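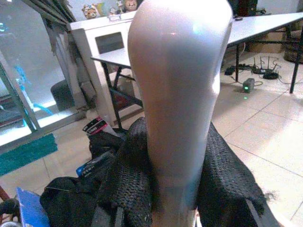 ## Preguntas frecuentes: parada de la pinza por enganche de tejido

**¿Qué fallo se ha notificado?**
En septiembre, una unidad Pai de la sede de Bendton no liberó un paño de punto negro al recibir la orden de apertura. El brazo se detuvo por exceso de par.

**¿Puedo retirar el tejido con la mano?**
Únicamente con la parada de emergencia accionada y la alimentación desconectada. Espere 5 minutos antes de tocar los dedos de la pinza.

**¿Debo reiniciar el equipo?**
No. El reinicio borra el registro de la avería - consérvelo y remítalo a Revathi Marar en un plazo de 24 horas.

**¿Se pueden seguir manipulando textiles?**
Quedan suspendidas las tareas con mallas y tejidos de punto abierto hasta nuevo aviso.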